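Hundness Rovers Supporters Board > First Team Talk > Bringing Ghiță in over the gaffer's head?

touchline_tess
Posted May 7, 2018

Evening all, and sorry in advance for the length of this, you know what I'm like once I get going. I was at the open meeting at the clubhouse and I've been stewing on it ever since. For those who couldn't make it, the short version is that the board wants to bring old Ghiță back to the club in June as "head of football," which would put him one step above Fillis, who would stay on as coach. Ileana Pop stood up as chair and told us it had been discussed for weeks and that both men had been spoken to. She was very gracious about it and took every question, I'll give her that.

Now I love Ghiță. I was nine when he scored the winner at Irneck and my dad carried me home on his shoulders. But I have a horrible feeling about this one. Fillis has had one poor season with a squad full of kids, and now he's going to have a club legend sitting in the stand behind him every week while the crowd looks over its shoulder to see what the legend thinks. How is anybody supposed to coach like that?
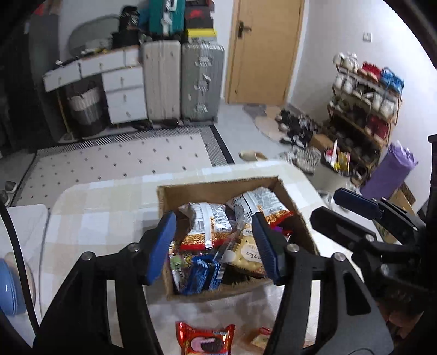
And the other thing that bothered me was how little we heard about who picks the team. Somebody near the back asked it straight out, and the answer was that they would "work it out between them." Well, I've been married a long time and I can tell you that working it out between you is a fine plan right up until the first time you disagree. I'd like it in writing before a single season ticket goes on sale. Am I being unfair?

oldgoat_41
Tess, you're never unfair, but I do think you're being a bit gloomy! I've followed this club through five coaches and every one of them was left completely on his own. No one to talk to, no one to argue with the board for a new left back, no one to tell him when he'd got it badly wrong. Fillis is a good young coach and he has looked worn out since about the middle of winter. If I were him I'd be glad of the company.

I also think people are forgetting how bad the last stretch was. We gave up late goals in match after match and the heads dropped every time. You can call it culture or you can call it fitness or whatever you like, but something needs to change, and this seems a kinder way of changing it than sacking a man who has a young family and just bought a house in town.

northgate_end
I'll be the grump, then. A head of football is what a club hires when it wants to fire the coach and can't afford to. Mark my words, Ghiță will be in the dugout by the fall and everybody will say how sad they are about it.

Also, can I ask about the money? We drew 909 for the last home match. I remember when 2,000 was an ordinary gate and we'd grumble that it wasn't more. Where does a second salary come from with that sort of crowd?

oldgoat_41
The salary was covered at the meeting, northgate. It's part time to start with, and Ghiță is keeping his job at the driving school. I don't know the figure and I wouldn't post it if I did. But if his name puts another 400 through the gate for the opener, I imagine it pays for itself pretty quickly.

northgate_end
They'll come for the opener, sure. My brother-in-law will come for the opener, and he hasn't been since the old stand had a roof on both ends. Ask me again after three straight losses in the rain. I'm not saying it to be mean, I'd love to be wrong, and I'll be standing in my usual spot either way. I just think the money would do more good spent on a center forward.

pieandpew
Long-time reader, hardly ever post, but I wanted to put in a word because my son plays in the under-16s and we see a side of it that maybe the rest of you don't. Fillis comes to their practices on his own time. He knows all their names, he knows who has exams coming up, and he gave my lad a talking-to last year that did him more good than anything I ever said to him. Those kids would run through a wall for him. When people talk about fixing the culture here I get a little prickly, to be truthful, as the culture down at that end of the club is lovely.

What the youth setup has never had is anyone with the standing to get things out of the board. They practice under two floodlights out of six. The goals have been tied up with rope since I don't know when. So if Ghiță's job includes the youth side, and he's willing to bang on the table about it, then I'm for him. If the job is only about the first team, I'm with Tess, and I'd want to know what it is he'd be doing all week.

touchline_tess
Oh, what a nice post, thank you — please post more often! I didn't know that about the practices. It makes me feel worse, if anything, because that's just the sort of man who will step aside quietly and not make a fuss if he thinks he's in the way.

I rang a friend who used to help out over at Irneck when they tried the same arrangement some years back. She said it went well for one season and very badly for the next, and that the trouble all came from players going over the coach's head. A boy would get dropped, and he'd be up the stairs to the other office before he'd got his boots off. The two men got along fine, apparently. It was everyone around them who couldn't leave it alone.

oldgoat_41
Now that I can believe, and I hadn't thought of it. Fair enough. I'd go along with a rule that anything to do with selection goes to Fillis and stops with Fillis, and Ghiță sends them back down the stairs. He was captain long enough to know how that works. I still say it's worth trying, mind you.

northgate_end
A rule is only as good as the first grown man who sulks. But yes, I'd vote for the rule.

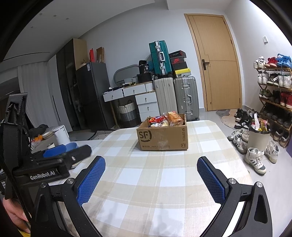 Can season ticket holders vote on the appointment, or is it up to the board alone?

The appointment itself belongs to the board under the club rules, so there's no members' vote on it. What members can do is put a motion to the summer meeting asking for the job description to be published. It needs a proposer and a seconder, both paid up, and it has to reach the club secretary before the agenda goes out.

pieandpew
Very helpful, thanks. I'm paid up and I'd be happy to second if someone with a better way with words wants to propose. I'd like the youth teams mentioned in it by name if that's all right with everybody.

touchline_tess
I'll propose it! I'll write something tonight once the dishes are done and put a draft up here so you can all pull it to pieces. I want two things in it: who picks the team, and what Ghiță's duties are with the younger ones. I'll keep it friendly, as Ileana has a hard enough job and she did stay behind to talk to people when she could have gone home.

northgate_end
Put the center forward in as well.

touchline_tess
I am not putting the center forward in, northgate.

oldgoat_41
Could be a footnote. Tess, send me the draft first if you want the spelling looked at. I'm home all evening.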